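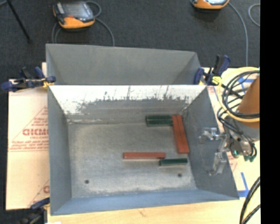 The Last Four Blocks

Every house with kids in it has a bin like this. Mine lives on the dining table, which means we don't eat at the dining table. We eat standing up. It's March, the big spring sort-out, and I have been told by my editor to write something useful about toy storage. So. Blocks.

Green ones, orangey-red ones. Painted wood. I started with a set of 100 and I can lay my hands on a fraction of that. The rest are in the couch, the car, the yard, the dog's bed. One went to Ohio in a suitcase.

I called Nisha Sandhu because everybody I asked said call Nisha. She runs Wumstead, a toy library two towns over, out of what used to be a shoe store. Families borrow a set, play with it, bring it back. Which means she sees what happens to wooden blocks when a great many small people get hold of them. Also means she has opinions on bins. Strong ones.

"People buy a deep box with straight sides," she told me. "Then the kid tips it over, every time, to get at the bottom." She wants a bin wide and open, walls that slope in. A short arm can get down a slope. No lid. Lids get sat on, then lids get lost, and then you have a box that doesn't stack and doesn't close either.

And a divider. This was her big point and she came back to it twice. One large side, one small. Blocks in the large one. The small one stays empty.

Empty? I said. I have a whole house of stuff and you want a space with nothing in it?

Yes. The small side is for whatever you're pulling out. The odd puzzle piece, the chipped block, the raisin. You sort as you go and at the end you tip out the small side and it's empty again. I tried it. Took me two evenings to stop dumping batteries in there, but I tried it.

Now the dirt. Nobody had warned me about the dirt. Paint wears off wood, wood makes dust, kids bring in sand, and it all settles on the floor of the bin in a sort of gritty film. The top of a divider gets the worst of it, spatters and streaks, since that's where every hand and every block goes over. Nisha's routine: blocks out, bin upside down outside, a smack on the bottom, wipe with a damp cloth, leave it till dry. She does hers after every loan. At home, once a month is plenty. I'd been doing mine never.

If the bin has holes in the floor, leave them alone. I was going to tape over the ones in mine. Don't. Grit goes out through them, some of it anyway, and if a juice box goes over you'll be glad of them. Put a tray under it if you care about the table.

The blocks themselves are easier than I thought. Barely damp cloth, no soaking, ever. Wood swells up and the paint lifts at the corners. Dry them lying flat with a bit of room between, not in a heap. If one has lost its paint on the ends, a light sanding will do, and you can leave it bare or touch it up with a paint that's sold for toys. Matching the old green is hopeless. I tried three greens and have a very small, very ugly fence to show for it.

What to buy, if you're buying. Kokkonen makes the plain rectangular ones, heavy, nice in the hand, pricey. Pradix are lighter and come in brighter colors, and Nisha says they chip sooner but the kids pick them first. Broreo does a bin with a removeable divider, good idea, though mine popped out whenever somebody leaned on it. She keeps all three brands at Wumstead so you can go and bang them together before spending money, and I'd do that.

How many blocks, though? This is where I'd been going wrong. Nisha puts out fewer than you'd think. For a 2-year-old she'll start with 5 and add more when those are getting used. Two colors is enough. A kid with a few blocks lines them up, end to end, side by side, makes a road, makes an L. A kid with the full hundred makes a noise.

I was doubtfull. I went home and took out all but a handful, put the others up in the closet. My youngest looked in the bin, looked at me, asked where the blocks were. Then sat down and spent most of the time before dinner laying orange against green and taking it apart again.

The closet bag comes down on rainy days. The dining table is still taken. We bought stools for the kitchen counter.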